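Skirnilance is a hand-kept dataset of heavy music releases: albums, EPs, splits, and the odd live tape that only ever got sold from a merch table. If you love metalcore, doom, or the noisier end of hardcore and you also love a clean CSV, welcome!

Last updated: September 18, 2026

## What's in it

- `releases.csv`: 786 releases, one per row, with title, band, label, format, and release year
- `tracks.csv`: full track lists with running times
- `titles.csv`: notes on where album titles come from, wherever the band has explained it in liner notes or an interview
- `tours.csv`: the tour dates tied to each release, 470 rows so far

The title notes are my favorite part. It's amazing how many records are named after a street, a night job, or a line that got cut from the lyrics, and having it all in one searchable column is a joy.
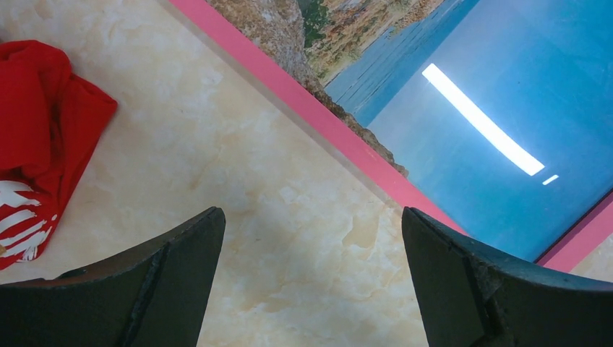 ## Where it comes from

Most rows were typed in from physical copies (CDs, tapes, and a frankly silly amount of vinyl). The Dultell label let us work from its back catalog sheets, and the Givomham tape archive filled in a lot of early demos we'd never have found otherwise. Thank you both!

Every release has a `source` field:

1. `sleeve` means it was read off the packaging
2. `label` means it came from a label's own list
3. `press` means an interview or announcement

When two sources disagree, the sleeve wins and the other version goes in `notes`. Band names keep their original capitals, so yes, there's a lot of shouting in that column.
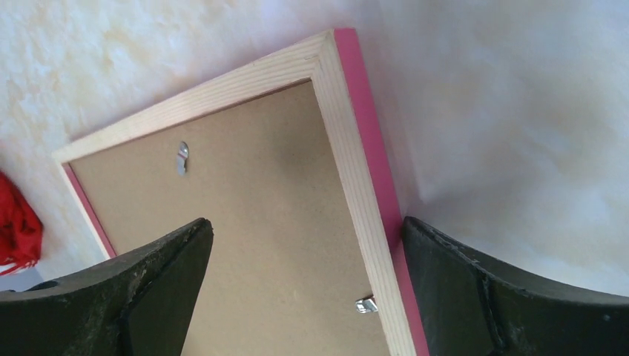
Running times are in seconds. Hidden tracks get their own row with `hidden` set to 1, and the silence before them isn't counted. Up to 600 tracks still have no running time at all, mostly from cassettes, and those cells are blank, so please don't read them as zero.

## Quick start

```
git clone skirnilance
cd skirnilance
python load.py --year 2017
```

The loader needs Python 3 and nothing else. Version 2 of the schema arrived in January and renamed `record` to `release`, so older scripts will need a small edit.

## Adding a release

Pull requests are very welcome, and small ones are great! One EP you know inside out is a fantastic first contribution. Run `python check.py` before you send it.

Maintained by Yusof. Data is CC BY 4.0, code is MIT.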